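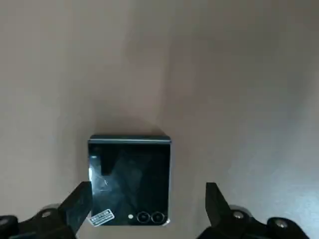

House rules for a workbench with a robot arm on it

Updated June 4, 2020

I've had a tips page for the garage workshop for years (glue, clamps, how to get candle wax off a bench), and since April the questions have mostly been about small robot arms. So I wrote down the rules we keep. Selim Yüksel came up with half of them and I argued with the other half until they made sense.

Start with the gripper open. Wide open, wider than you think you need, and then come down over the thing you're picking up. If one finger is closer to it than the other, stop and shift the arm sideways before you close. A gripper that closes off-center drags the object across the table until the second finger catches up, and on anything with glass that's how you get a scratch.

Phones get their own rule. Turn them off first. A folding phone goes in closed, and you grip it by its sides - never by squeezing over the lenses. I leave stickers and protective film on until we're done for the day. Set the force at the lowest number your software allows and work up in small steps. Selim starts at 2 and I have never seen him go past 6 for a phone.

Glossy things are a pain for cameras! Dark glass throws back whatever is over it, so I move the lamp before I touch any settings. A gooseneck lamp is great for this, you just bend it until the bright streak slides off the part you care about.

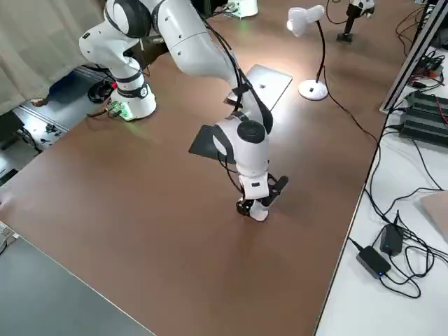

Cables are where I get bossy. The ones that ride on the arm should be bundled along the outside of the links with enough slack for the wrist to turn all the way both directions. Check by moving the arm slowly by hand, power off, through its whole reach. The ones on the table and the floor should go behind the base or off to one side, and I'm still bad at this (Isla Rutherford once pulled an adapter out with her foot and we lost a whole afternoon's run).

A few more, in no order:

Keep power adapters on a separate table if you can spare one. You can see their lights, and the arm can't reach them.

Laptops stay closed when you're not typing. An open lid is a tall thing for an elbow to hit.

If two arms share a space, only one moves at a time until you've marked where their reaches overlap. Masking tape is fine.

Know where your stop button is before you power up. Put your hand on it once, every time, even if it feels silly.

Nobody leans over the table while the motors are on, and that goes for picking up a dropped screw too. Long hair tied back, sleeves rolled, no lanyards.

Write down what you changed. I use a plain notebook from Kukiris and put the speed, the force and the object on one line. We're at line 956 and I look things up in it all the time.

If your arm came with a manual, its speed and load limits beat anything on this page. Next time I'll get to cleaning rubber fingertips, which I've been putting off because my first try left them sticky.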